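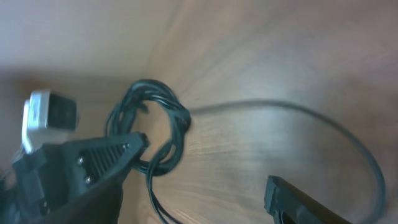 Words: Thaís Amaral

Anyone who has ever opened a drawer in search of one charging lead and come away with a whole nest of them will have some sympathy for the job Flovimix has set itself. The small firm from Goltulholm has begun taking orders for its cable-handling kit, a pair of ridged black fingers and the software to go with them, meant for repair shops and packing rooms where thin, springy leads have to be picked up, straightened and put away all day long.

The kit is priced at £3,149, which covers the fingers, the small wrist camera, the mounting plate and 90 days of telephone support (and it is a real person who picks up, as I can happily report after ringing twice with rather basic questions). It bolts on to an arm the customer already owns. Spare fingers are sold in pairs, and swapping them over is a matter of a few screws and a bit of patience.

Rafsan Gazi, who looks after sales, was kind enough to let me spend a long morning at the bench, where the kit was working its way through a heap of black leads on a wooden tabletop. I had rather expected the plugs to be the awkward part, but Gazi told me it's the slack that causes the bother. "A plug stays the shape it is," he said. "A wire has its own ideas, and a bunch of wires has several."

The first customer is Pimentel, a refurbishing business which ran the kit for a month before putting its name to anything. Its workshop manager, Valdir Damasceno, says it sorted 914 leads in that time and handed 32 back to his staff as too tangled to manage. He would like it to be quicker, and he'd like the software to remember his settings when it's switched off, something Flovimix has promised for the next update. All the same, he is keeping it, and has asked for a second one.

Orders placed now should go out in December. Flovimix will also lend a kit for a fortnight to workshops that would sooner try it first, with the carriage to pay both ways.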